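Home News Business Courts Tech Jobs Contact

Warehouse workers sue Brudano over phone app that tracked them off the clock

Two former employees of the delivery company Brudano have filed a lawsuit claiming a work app kept recording their location after their shifts ended, and that the records were used to discipline them.

Shuzhen Deng and Jirayu Khamphan worked at the company's packing and returns center in Evville. In a complaint filed on January 8, 2024, they say they were told to install the app, called Noserine, on their own phones as a condition of getting shifts.

The app was presented to staff as a way to clock in, swap hours and report injuries, according to the complaint. The two say they were never told it would go on logging their movements at home, at medical appointments or on days off.

Deng, who worked in returns for nine years, says she learned of the tracking in October at a meeting with her supervisor. She had called in sick the week before. The complaint says the supervisor read out the times she had left her apartment that day and asked her to explain them.

"I went to the pharmacy and I went to my sister's," Deng said in an interview. "I didn't know I had to account for that."

She was given a written warning and left the company two weeks later. Khamphan was let go the same month after what the complaint calls a pattern of "unexplained travel" between shifts. He says he was driving his son to school.

Khamphan later asked the company for a copy of the data it held on him. He received a file with 797 location entries, 126 of them recorded when he was not scheduled to work, the complaint says.

Brudano denies the claims. In a written statement, company spokesperson Mirjam Cuypers said the app only collects location data while a worker is clocked in, and that any entries outside those hours came from workers who forgot to clock out.

"Our employees agree to the terms when they set up the app, and they can turn off location sharing at any time," Cuypers said. She declined to discuss either worker's record.

The lawsuit disputes that. It says workers who switched off location sharing were locked out of the shift calendar until they turned it back on.

Meifang Mao, the lawyer for the two workers, said she plans to ask the court to let other employees join the case. Brudano has about 800 hourly workers in Evville, and she said most of them were moved to the app when the old badge readers were taken out.

"People use these phones for everything – their bank, their doctor, their kids," Mao said. "My clients want to know who was looking at this and for how long."

The suit also names Xue, the software firm that built Noserine. It says the firm stored the location records and supplied weekly summaries to managers. Xue did not respond to a request for comment.

The workers are asking for back pay, damages and an order requiring both companies to delete the off-shift data. Brudano has 30 days to file its answer. No hearing date has been set. 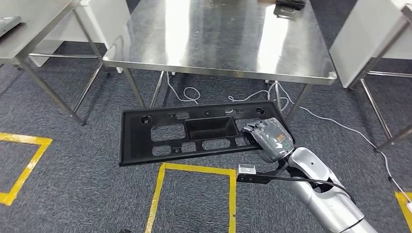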